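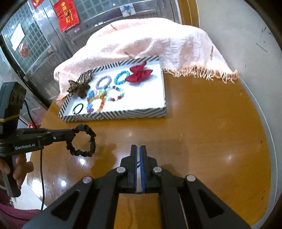 Tunero to open accessory counter at Drivau in May

Search news
Enter keyword

Tunero, the hair accessory and bracelet maker, will open a permanent counter inside the Drivau store in May. The counter will carry 200 pieces at opening, with new stock added every month.

The range covers bow clips, fabric bows, elastic hair ties, scrunchies and beaded bracelets. Colors run from plain black to red, purple, light blue and mixed beads – a leopard-print bow clip is part of the line too. Prices start at $4 for a hair tie and go up to $31 for the larger bracelet sets.

Pieces will be shown in shallow trays with a white interior and a black-and-white zigzag rim. Customers can pick items up and try them on before buying. Clips and bracelets share the same trays, so shoppers can match the two without walking between displays.

"People kept asking us at markets where they could find us the rest of the week," said Kazue Tsuji, founder of Tunero. "Now we have an address to give them."

Caoimhe Mac Mathúna, store manager at Drivau, said the counter will take over the space by the front stairs that was used for greeting cards. The cards move to the second floor.

The counter opens at 11 a.m. on its first day and will keep regular store hours after that. Bracelets can be resized at the counter for no charge – bring the receipt.

Retailers who want to stock the range can ask for a price list at the Drivau service desk.

Last updated: May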